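Cahier d'atelier, poste cuisine Fondine
08/05/2024
Rédaction : Shewit Gebretsadik. Relecture à faire par Heiðrún Ásgeirsdóttir.

Objet : révision des règles d'état initial avant enregistrement d'un épisode (vaisselle sur plan de travail). La version de January circulait encore sous deux formes, celle de Jinddale et la nôtre. On garde la nôtre, amendée comme suit.

R1. Zone centrale du plan dégagée au lancement. Les objets de la tâche sont regroupés le long du bord arrière. Rien à moins de 50 mm du chant avant.

R2. Empilement de deux pièces au maximum. Au-delà, la pile passe dans une autre fiche de tâche.

R3. Bras au repos, hors champ de la caméra de tête, tant que l'opérateur n'a pas validé la vue initiale. Arrêt d'urgence testé en début de session et noté au registre, même si le poste n'a pas bougé depuis la veille.

R4. Surface essuyée entre deux séries. Miettes et points blancs sont à relever dans la fiche : sur pierre mouchetée, le masque de segmentation les confond avec le grain.

R5. Les reflets ne sont pas un motif de rejet. On ne déplace pas l'éclairage en cours de série.

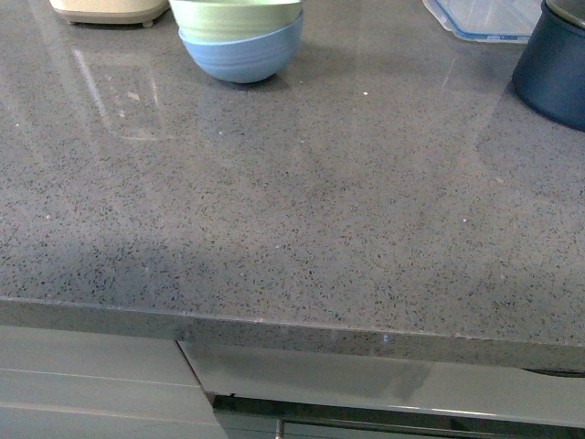 Fig. 1. Vue de tête, plan moucheté brillant. Bols bleu et vert empilés au fond, centre libre, quelques débris clairs en surface.

Lecture selon la grille : R1 conforme pour la zone centrale. R2 conforme, deux bols. R3 conforme pour le bras. R4 non conforme, une miette à droite du centre sous les bols et un autre point blanc plus à droite. R5 sans objet, plages claires notées. Point ouvert : le bol supérieur est coupé par le bord haut de l'image, le récipient transparent à liseré bleu aussi. La règle ne dit rien du cadrage. Proposition R6 : tout objet manipulé doit être entièrement visible dans la vue initiale, sinon corriger l'inclinaison de la tête avant validation.

Effet de R6 sur l'existant : 2 055 épisodes au catalogue, 1 745 passeraient sans reprise. Les autres ne sont pas supprimés, on leur met l'étiquette « cadrage partiel » et on les sort du jeu d'évaluation. Abreu demande un champ séparé pour la cause (objet, tête, opérateur). D'accord sur le principe, format à fixer.

Désaccord avec Gilden sur R4 : ils préfèrent laisser les débris pour la variété. Accepté pour l'entraînement si la fiche le mentionne, refusé pour l'évaluation.

À faire : ajouter R6 à la grille imprimée, repasser les 19 derniers épisodes avec Heiðrún, vérifier la butée d'inclinaison de la tête.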